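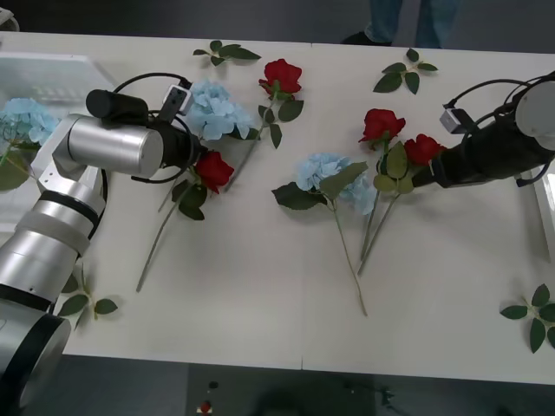
Both arms over the flower table, roses and hydrangeas laid out.

Filed under: Cell Care / Two-Arm Tables / FAQ

Flower Cell: Setup and Maintenance Questions

Maintained by Kirsty Furnival. Last revised in February. Applies to the two-arm flower cell at Lotico. The left arm is the silver one and the right arm is the black one. They do not share spare parts, grippers or cable sets.

What order do I power things up in?

Left arm, right arm, sensors, then the Cevau controller. If the controller comes up first it logs both arms as missing and holds the fault until it is restarted. Wait for the steady tone before enabling motion. Leave both arms parked during startup.

How is the table leveled?

The top is two white panels that meet at a seam near the middle. Level each panel on its own, then check across the seam with a straightedge. The allowed step is 2 mm. Anything over that will catch a stem being dragged toward the front edge, and the arm reports it as a grip fault. Adjust the feet under the lower panel first. Do not shim the top with tape.

How often does the cell need calibration?

Every 300 cycles, and after any of the following: a gripper change, a sensor that has been bumped, a table move, or a collision stop. A cycle is one full layout cleared from the table by both arms. The count is on the second page of the controller menu. It does not reset by itself after calibration.

Can I calibrate one arm only?

Yes, but run the shared check afterward. Both arms reach into the middle of the table, and an error in one shows up as a near miss in the other. The shared check is in the Dasumlow menu under Pair.

How should the wrist cables be routed?

The cable leaves the top of the wrist, makes one loop over the gripper end and comes back behind. The loop has to be large enough for the wrist to turn to both stops without pulling. Test this by hand with the drives off. A cable that is too short loosens at the sensor end first. One that is too long hangs in front of the lens and gives dropouts at low approach heights. Do not tie the loop to the gripper body.

The left sensor reads fine but the right one drifts. Why?

On the right arm the sensor box is clipped to the upper side, and the clip creeps. Reseat it until both tabs click, then run the sensor offset routine. If it drifts again inside 40 cycles, replace the clip. Bending the old one tighter works for a day or so and then cracks it.

What do I clean the lens with?

Dry microfiber. Dust from the artificial petals sticks to the glass in dry weather. No spray on or near the wrist.

What grip force should be set for rose heads?

Start at the lowest setting and go up one step at a time. A rose bloom is tight and will take more force than a hydrangea cluster, where the florets pull off the stem. Keep separate profiles for the two. If the bloom turns in the gripper, check the pads for wear before adding force.

How should flowers be laid out for a test run?

Use four roses, three blue hydrangeas and four loose leaf sprigs. Spread them over both panels. Stems may run next to each other or cross. Put at least one bloom where each arm can reach it without the other moving. The sprigs go toward the outside of the layout. Straighten bent stems first, or scrap them.

How close can the two arms work?

The controller keeps 100 mm between the grippers. Do not lower this value to clear a nuisance stop. Nearly every nuisance stop logged so far came down to a stale calibration or a table that had been leaned on.

When do the gripper pads get changed?

When the surface looks shiny or the grip test fails two times in a row. Change both pads on a gripper together. The left and right pad kits have different screws and the bags look alike, so read the label.

An arm stopped in mid-reach. What now?

Press hold, read the fault and write it in the log before clearing it. Support the forearm before releasing the brake, as it will drop. Move the arm back along the path it came in on. Pick up anything that has fallen under the table before restarting.

Where are the settings backed up?

On the Abera drive, in the folder with the cell name. Save a copy before every calibration and keep the last three.

Comments (3)

tmk_bench: The clip part is correct. Ours went at cycle 31 after reseating. New clip has held since.

R. Oyelaran: Does the 2 mm step apply with the panels swapped? We had to turn ours around to get at the rear feet.

Kirsty Furnival: Same limit either way. Level them again from scratch after turning, and redo the pair check.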